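로봇공학 실습 강의 노트, 9주차
주제: 천을 잡을 때 생기는 파지 실패
담당: Seema Joshi

지난 시간에는 단단한 물체의 파지를 공부했습니다. 오늘은 옷을 다룹니다. 제가 Drivgate 과제에서 직접 겪은 고장을 자료로 사용합니다. 저의 한국어가 조금 딱딱할 수 있으니, 이해가 안 되는 부분은 수업 중에 질문해 주십시오.

1. 무슨 문제가 있었는가
Skivow 그리퍼로 니트 옷을 접는 작업을 225회 기록하였습니다. 그중 163회는 끝까지 완료되었고, 나머지 62회는 중단되었습니다. 중단의 원인을 로그에서 찾아보니 대부분이 같은 종류였습니다. 제어기는 "파지 완료"라고 판단하였지만, 들어 올리는 단계에서 옷이 손가락 사이에서 빠졌습니다.

2. 왜 제어기가 잘못 판단하였는가
당시의 프로그램은 손가락의 닫힘 폭만 보았습니다. 단단한 물체는 폭이 일정한 값에서 멈춥니다. 그러나 니트는 눌리면 계속 얇아지므로, 천을 한 겹만 잡은 경우와 두 겹을 잡은 경우의 폭이 거의 비슷합니다. 겹쳐진 가장자리에서는 위쪽 한 겹만 잡히는 일이 특히 많았습니다.
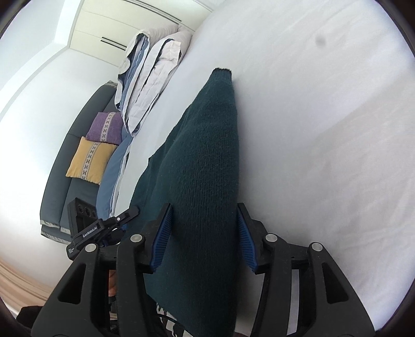
그림 1. 침대 위의 청록색 니트를 양쪽 손가락 패드로 집은 상태. 왼쪽 가장자리의 접힌 부분에 주의할 것.

그림 1에서 패드 사이에 있는 천의 폭을 보십시오. 좁은 띠 모양으로만 물려 있습니다. 이런 파지에서는 들어 올릴 때 옷의 무게가 좁은 부분에 집중됩니다. 패드의 가는 홈은 마찰에 도움이 되지만, 잡은 양이 부족하면 홈만으로 해결할 수 없습니다.

3. 안전에 관한 사항
처음에 우리 팀은 힘을 올려서 해결하려고 하였습니다. 이것은 잘못된 방법이었습니다. Drindanstead 실습실에서 힘의 상한을 올린 후, 소매의 올이 패드에 걸려 늘어났고, 한 학생이 옷을 빼려다가 손가락이 끼일 뻔하였습니다. 그 후 다음 규칙을 정하였습니다.
가. 옷이 걸리면 먼저 비상 정지를 누르고, 그다음에 손을 넣는다.
나. 힘의 상한은 담당자의 허가 없이 변경하지 않는다.
다. 같은 오류가 두 번 나오면 작업을 멈추고 로그를 저장한다.

4. 과제
Pandey 로그 파일에서 중단된 기록 10개를 골라, 파지 시점의 닫힘 폭과 모터 전류를 그래프로 그리십시오. 전류 값으로 한 겹과 두 겹을 구별할 수 있는지 한 쪽 이내로 쓰고, 다음 수업 전까지 제출하십시오.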